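Unit 4: Inside the tower
Fotedmont Technical Courses, practical strand

Welcome to the session most people sign up for! You've learnt what the parts are called, and now you get to find them in a real machine. Bring the Colla workbook and something to write with — the diagrams in it are plain on purpose, so you can add your own labels.

Before you touch anything, shut down, switch off at the wall and pull the mains lead. Lay the tower on its side, take the side panel off and put the screws in the lid of your kit box. Wrist straps on, please. Then spend a good few minutes just looking. Cases vary a lot, but once you can spot the board, the drives and the power supply, the rest starts to fall into place (it really does become addictive).
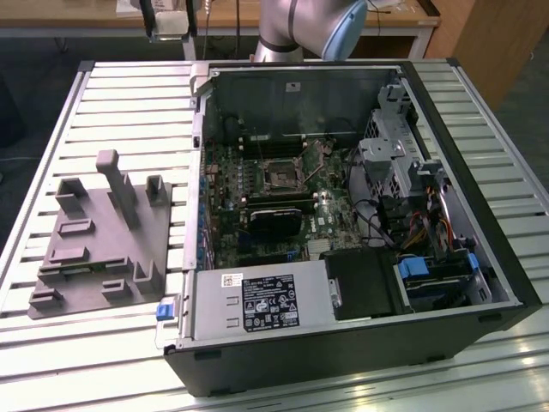 Fig. 4.1 Open tower on its side, with the processor socket empty.

Start from the socket, with its metal bracket and lever. The memory slots run in a row close by, and the graphics card sits in an expansion slot on the other side. Now look for the blue plastic clips on the drive. I love these little details! Somebody sat down and thought about the person who would have to change that part one day.

The power supply has a label, and reading it is a skill worth having. Find the total output in watts and copy it down, then do the sum on page 200 of the workbook. The worked answer there comes to 390 watts.

For next time
Sketch the inside of your practice machine from memory, then check it against the real thing. Read the Nukeck sheet on fitting a processor, and have a go at the Wei cable puzzle if you've time — it's great fun in pairs.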